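Etby Two-Hand Handling Set: README and data card

Maintainers: Esperanza Oyelaran (collection), Walid Saliba (processing)
Status: usable with the exclusions listed below
Contact for tracking questions: Walid Saliba

Summary

The Etby set holds recordings of people handling small items at a table, made with two kinds of hand equipment: marker gloves and hand-held grippers. Each episode has head video, hand poses computed from the marker cubes, and a text label for the task. Gripper episodes also have video from the tool. The recordings were made for training pick, fold and place policies on the Numholm arm.

The June release contained a pose fault. It caused a Numholm arm to drive its gripper into the tabletop during a replay test. Please read the fault section before you train on anything from that release.
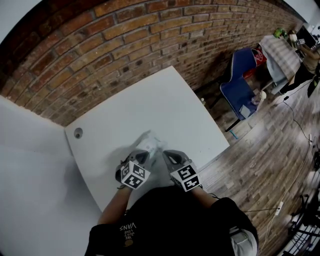

The fault was a left/right swap in the hand poses. Each hand has its own cube with its own set of tag IDs, and the tracker is supposed to keep a separate pose history for each one. In close work, such as two gloved hands reaching for the same small item with the cubes nearly side by side, one cube can hide the other's tags for a short time. When a tag came back into view, the tracker matched it to the nearest pose history and ignored the ID. If the hands were close enough, the match was wrong and the two tracks traded places until the next full detection of both cubes.

The swap was hard to find in the data. The poses stayed smooth on both sides, the reprojection error stayed under the limit, and the quality check passed the episodes. Only the hand label was wrong.

What happened on the arm

On Thursday, Lefteris Vasilakis replayed a folding episode on the Numholm arm at reduced speed. The right-hand track switched to the left hand's path during the fold. The controller saw a jump in target height and tried to follow it. The gripper went into the table and the force limit stopped the arm. Both finger pads had to be replaced. The stop worked as designed and there were no injuries, but Lefteris was standing inside the marked zone at the time, against the test rules. Replay now requires the zone to be clear before the drives are enabled.

Verna Park wrote the incident report. It lists two causes:

Matching by distance in place of tag ID (software, fixed)
No limit on target jumps between consecutive poses in the replay script (software, fixed)

Cable strain on the glove cubes was looked at and ruled out. The video timestamps were continuous through the whole episode.

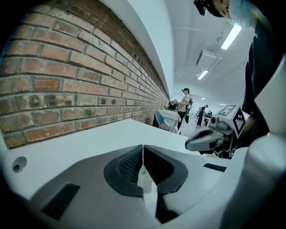 Gripper episodes went through the same tracker, so they were checked the same way. Obadia Makori reran the full release with ID matching turned on and compared old and new tracks. Swaps showed up in glove and gripper episodes both, mostly in folding and bag-opening tasks. Single-hand tasks were not affected.

Changes in this release

Poses were recomputed for every episode with the corrected tracker. The field hand_id now comes from the decoded tag only. If no tag on a cube can be decoded, the pose is written as missing. Earlier releases filled these gaps by interpolation, and code that expects a pose on every row will need a change.

A new field, swap_flag, is set to 1 wherever the old and new tracks disagree. It is there for people who trained on the June release and want to see how much of their data was touched.

The checker now reads episodes in batches of 1000 and stops at the first pose jump over the limit. Run it with:

prokness check --poses --strict

Known problems

Gaps are longer in episodes where the hands cross. We don't fill them, and we suggest dropping any window that has one.

Head video is wide-angle and strongly curved toward the edges. Use the calibration file that comes with the episode. The file from the Nava pilot has the same name and will load without an error, but the poses will be off.

Task labels were typed by hand. Spelling varies.

Do not use

The June release, for any replay on hardware. Models trained on it should be retrained or kept in simulation. If you still hold a copy, send the checksum to Walid so he can mark it in the list of retired files.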